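Repair Belongs in the Public Library

By Aitana Tejada
May 25, 2023

Public libraries lend books, films and, in many towns, garden tools. The Brallero Library Association believes they should also make room for repair. A household that can mend a lamp or a chair spends less and throws away less, and it gains a skill worth passing on.

The objection heard most often is cost. In April our board reviewed a proposal from Olga Cabello for a shared repair room at the Raditz branch. The request was for $2000 to cover hand tools and instruction, with sessions open to residents aged 11 and over. Several members felt the money should go to new titles. We respect that view, but a library's duty is to knowledge in all its forms - and some knowledge is learned only with the hands.

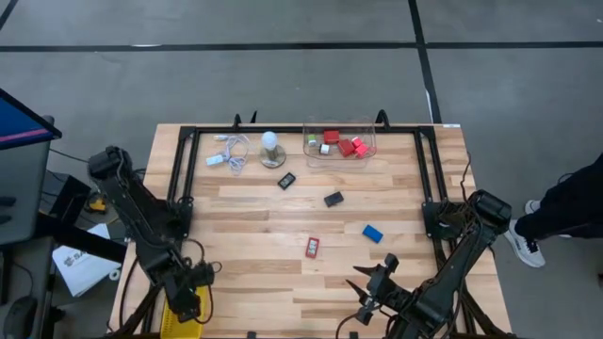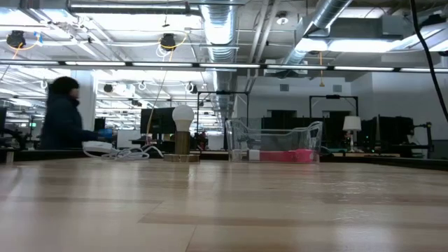
Wooden work surfaces, with objects set out on them.

What Members Should Ask For

Repair sessions should be scheduled and staffed like any other library service. A single open day each year is a gesture. Sessions of 90 minutes, held in the evening, would reach people who work during the day.

Safety rules must be written down and posted. Electrical items in particular should be handled only under a trained instructor, and branches without one should limit themselves to furniture and clothing until the position is filled.

Adoración Cordero has argued that demand should be proven first. The board takes the opposite position - demand cannot be measured for a service that has never been offered. Written comments may be left at any branch desk.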